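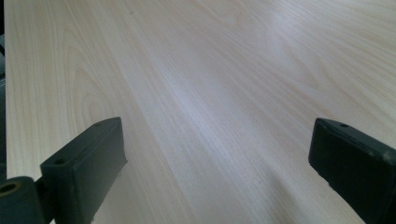

Packing bench notes: boxed goods in open bins

The packing section at Honthorpe changed its bench procedure in April. The notes below cover the parts that apply to mixed orders of boxed goods, and replace the sheet pinned up at Nerkanska.

Start with a clear tabletop. Tape, labels and paperwork go on the side shelf until the bin is full. A light wood-grain top shows grit and adhesive residue poorly under overhead lighting, so wipe it down and check it from a low angle. The bin goes at the left end, long axis pointing away from the packer. Cables stay out of the grommet hole at the back edge unless they are in use.

Boxes go in on edge, one at a time, and lean against a side wall. Lower the leading corner first and let the box settle before releasing it. A box that stands above the rim is acceptable during loading, but the bin may not be stacked in that state.

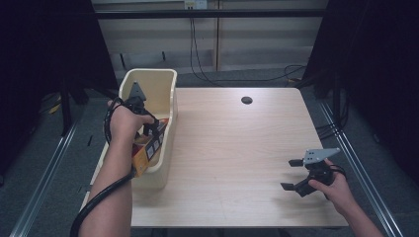 Printed panels should face the center of the bin where the shape of the box allows it. This lets the checker read most labels without lifting anything out. Tall, narrow boxes go toward the back and shorter ones toward the front. Small items fill the remaining gaps at the ends, last.

Jozefína Kopecký ran the comparison between the old flat-laid method and the upright one. Over 200 bins, upright loading took 18 seconds less per bin on average, and 48 bins had to be repacked, most of them for a single box that had slid flat. Those figures cover the Zelenák order mix only. The Fukmont range has heavier cartons and will be measured separately.

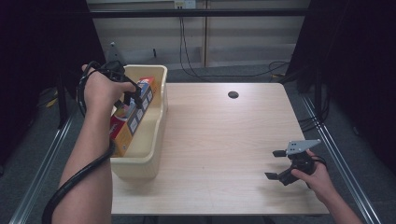

Two points came out of the repacks. Leaning all the boxes toward the same wall holds better than alternating them, and a gap left in the middle of the bin tends to close up during transport, which tips the rear box. A folded paper spacer is enough to prevent it.

The right half of the bench is kept free for the next item. Full bins leave from the left end. Repack slips go on form 737, with the bin number and the position of the box that moved.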